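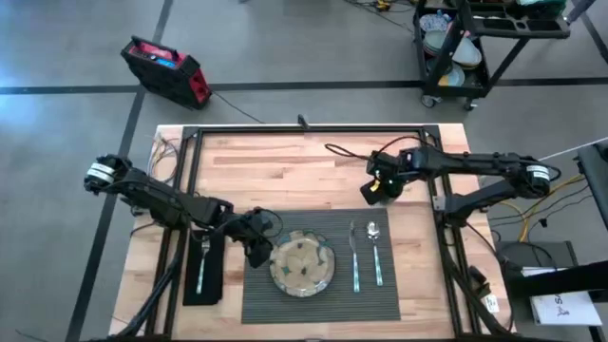 She has laid tables for a living for longer than she cares to say, first at a hotel in Merine and now from her own small shop, Ollik, where people come in for a plate and leave an hour later with their whole kitchen talked over. I went on a Thursday, meaning to stay twenty minutes, and was still there when the kettle went on for the third time.

"Start with the mat," she told me, before I had my coat off. "Everybody starts with the plate because the plate is the pretty bit, and then they're shuffling the mat about underneath it like somebody changing a sheet with the baby still in the bed."

She likes a dark grey mat on pale wood, ribbed if she can get it, and she is very fond of butcher block, with all its strips of cream and tan and that pinky brown. Her own table at home, in Kneath, is the same sort of thing, and she won't hear of a cloth on it. "Why would you cover that up? You've paid for the wood, you may as well eat off it."

The patterned plates are her weakness. The one she'd chosen for a place for one is beige and brown with a big petal design in the middle and touches of teal green, and she had gone looking for cutlery to suit, which is how she came to the knife and spoon with turquoise and white handles. "They don't match exactly, and I'd be cross if they did! They're cousins. You want a table to look as if it's met itself before." (I have been thinking about that ever since, and I'm still not quite sure what it means.)

Knife and spoon go to the right of the plate, the knife nearer. And the fork? "On the napkin, over on the other side. Put out what you'll use." The napkin is black, folded plainly and laid to the left, off the mat altogether. At the hotel she once folded 100 of them into fans for a wedding, and she has refused to make a fan since.

She does the spoons by eye and never straightens them twice. Next month she has a supper for 70 at the hall in Merine, and she's already fretting about the mats.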